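Tostach campaign, army progress at the halfway point

The Oststead infantry is now at 141 models, all based, which leaves the artillery and the command stands.
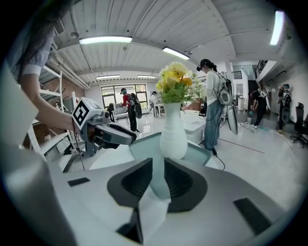 Basing went slower than planned. I switched from filler to a pumice paste after the first two regiments, and the paste takes longer to cure than the label claims. At normal room humidity I leave it overnight. If the wash goes on before then, it soaks in unevenly and dries with a tide line at the edge of the base. Three stands had to be scraped and redone.

The color scheme for Oststead is a mid gray coat over black primer, one brown wash, one highlight on the shoulders and hat. Faces get a flesh tone and the same brown wash. No eyes at 15 mm. The Rashidi regiments are the same process with ochre in place of gray, and Jihad Haddad is painting those at his end from my notes. We compared sample stands on Friday and his ochre is slightly warmer than mine. On the table the difference is hard to pick out, so neither of us is repainting.

Rules changes. We are dropping the random supply table. In the last campaign it decided the siege of Fustov more than either player did – two bad rolls in a row and the garrison was gone by turn four. The replacement is a fixed budget of 2,000 points per side, spent in secret before each campaign turn and split between movement, replacements and guns. Unspent points carry over at half value.

Nassoro Mussa ran the numbers on that and thinks the carry-over should be lower. His argument is that a defender can sit in Fustov for 2 turns, bank the points and then buy back a full battery. He may be right. I want to play one siege as written before changing anything.

Left to do:

8 field guns with crews, primed
Command stands for both sides
Hex map of the Tostach valley, river section to be redrawn with the fords in the right place
Movement trays for the cavalry

On the trays, I am moving from magnetic sheet to steel paper with magnets under each base. The sheet lost grip on the metal cavalry when the trays were tilted, and the metal horses are heavy at the front. Plastic figures held fine and will stay on the old trays.

First campaign turn is set for July. Orders by email, as before.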